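1/ My chapter on packaging and mascots in children's animation has gone back to Plosex with corrections. Some notes on how it was put together, in case they are of use to others working in the same corner of popular culture studies.

2/ The volume is an edited collection on serial characters. Mine is the only chapter that treats merchandise as a primary source. The others work from episodes, scripts or comics.

3/ Corpus: 342 items from the Wunderlich collection, all tied to one series, Zatadska. Lunch boxes, sticker sheets, drink labels, pencil tins. Recorded by type, language of text, and whether the lead character is shown full figure or head only.

4/ Head only is far more common on food and drink than on stationery. The likely cause is print area. A curved label leaves little flat space at normal viewing distance, and limbs wrap out of sight.

5/ Language was harder. Many items carry text in a script other than that of the country of sale. I coded the main text and left volume marks, such as 500ml, out of the count. They follow trading rules and say little about audience. 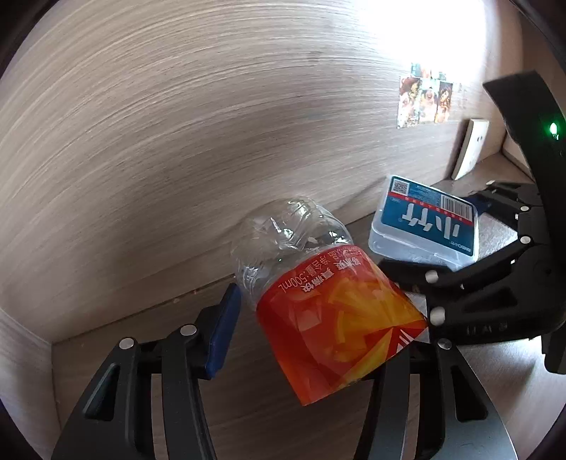 6/ Dating the items

Few labels carry a year. I used the character redesign at the start of series 2 as the dividing line: rounder ears, shorter scarf, thicker outline. Items showing the old design were placed before it unless there was evidence of old stock being reprinted.

7/ The method fails for licensed goods made by Mivonano, which kept the old artwork in use well after the redesign. Those items are listed separately in the appendix and left out of the date table.

8/ One reader for the press asked whether a sample from a single collection can support claims about the market. It can't, and the chapter now says so on its first page. It supports claims about what one collector found worth keeping.

9/ The same reader wanted more on the theme song. I cut that section in the first draft and have not put it back. The rights fee for quoting the lyrics was more than the press would pay.

10/ Captions are limited to 100 words each, including the catalogue number. If you are writing for the same series, draft them early. Mine took longer than the conclusion.

11/ Proofs are due in April. The item list will go online with the book, as a plain spreadsheet, with the coding sheet in a second tab.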